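CPU socket (land grid array)

From Grerine, the open hardware reference

A CPU socket is the mechanical and electrical connector that joins a processor to a motherboard without solder. In the land grid array (LGA) type, the contact springs are part of the socket and the processor carries only flat pads, called lands, on its underside. The processor is held down by a metal retention frame, also called a load plate, which is closed and latched by one or more levers. This article covers LGA sockets in desktop and server boards, with emphasis on removal and refitting.

Contents
1 Construction
2 Surrounding components
3 Retention
4 Removal and refitting
5 Common faults
6 See also

Construction

The socket body is a molded frame of heat-resistant plastic. Each contact is a small bent spring, usually copper alloy with gold plating over the contact area. Contacts are soldered to the board from below by means of solder balls. The number of contacts sets the family name in many product lines, and processors from one family will not seat in the socket of another even where the outer dimensions match.

The processor consists of a substrate, one or more dies, and in most cases a metal lid known as the integrated heat spreader. The lid spreads heat from the die to the cooler and takes the clamping force of the load plate. The model name and a lot code are commonly marked on its upper face.

Surrounding components

Memory slots are placed close to the socket to keep signal traces short. Each DIMM slot has a latch at one or both ends. Boards with more than one slot per channel specify which slot is to be filled first, and the order varies by maker.

The voltage regulator supplies the processor with low voltage at high current. It is made up of switching transistors, chokes and capacitors, normally set in a row or an L-shape along the edge of the socket area. Chokes are the square blocks; the cylindrical parts are capacitors. Tall parts in this area limit the size of cooler base that can be fitted.

Server boards may carry two sockets, each with its own memory slots. With most two-socket boards, the system will start with a single processor if it is fitted in the socket marked as primary.

Retention

In a single-lever design, the lever presses the load plate down at one side while a hinge or shoulder screw holds the other. Two-lever designs are used for larger processors, and the levers must be worked in a set order, often marked on the plate. The force is carried by a backplate under the board. A fully latched plate leaves the heat spreader exposed through its center opening.

Removal and refitting

The cooler is taken off first, with its screws loosened in a crosswise pattern. Old thermal compound is wiped from the heat spreader before the plate is opened -- compound that falls among the contacts is difficult to clear. The lever is then released and the plate raised. The processor is lifted straight up by its edges, whether by hand or with a holding tool, and the lands are kept clear of any surface.
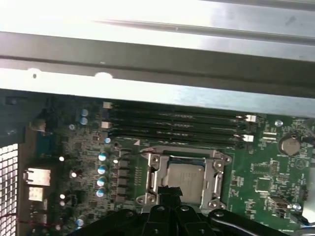
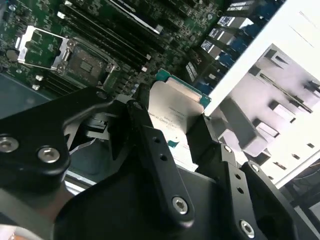

A processor seated in its socket below empty memory slots (first), and a processor held over a server board with an open, empty socket (second).

Common faults

Bent contacts are the most frequent form of damage. A single bent spring may disable a memory channel or prevent startup. Inspection is done under a low-angle light, in which an undamaged field of contacts gives an even reflection. Contacts can sometimes be straightened with a fine needle, but repeated bending breaks them.

Uneven cooler pressure can produce symptoms similar to those of a bent contact -- missing memory is typical -- and is ruled out first by loosening and retightening the cooler.

Where a processor is to be out of the board for any length of time, the plastic cover is refitted to the socket.

See also

DIMM slot
Heat spreader
Thermal compound
Voltage regulator module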